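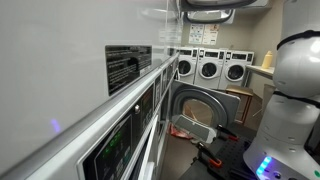
Using stacked dryers at a coin laundry

Dryer time is sold in short blocks, so most of the cost is decided before the first coin goes in.

Loading. Fill the drum to half its depth. A full drum tumbles as one mass and the center stays damp. Put towels and jeans in one dryer and shirts and synthetics in another. Shake each piece out as it leaves the washer.

Upper or lower drum. In a stacked unit the two drums normally run independently but may share one payment panel. Check which drum is selected before paying. Use the lower one for blankets, as wet cotton is heavy to lift. An open upper door sits at head height on many units; close it before bending to the lower drum.

Lint. Clear the screen before the load, even if it looks clean. Wipe the drum with a dry cloth and check for ink or gum.

Heat. High for cotton towels and sheets. Medium for mixed loads. Low for anything with elastic. Read the instruction label on the machine, as the buttons differ between makes.

Timing. Buy 40 minutes for a half drum of towels, then check by hand at the waistbands and hems of anything else in the load. Add short blocks after that. Remove shirts while slightly damp and hang them.

Bedding. Stop the dryer once at midpoint and untwist sheets. A fitted sheet will trap smaller items in its corners.

Bit-na Ok
Updated October 24, 2024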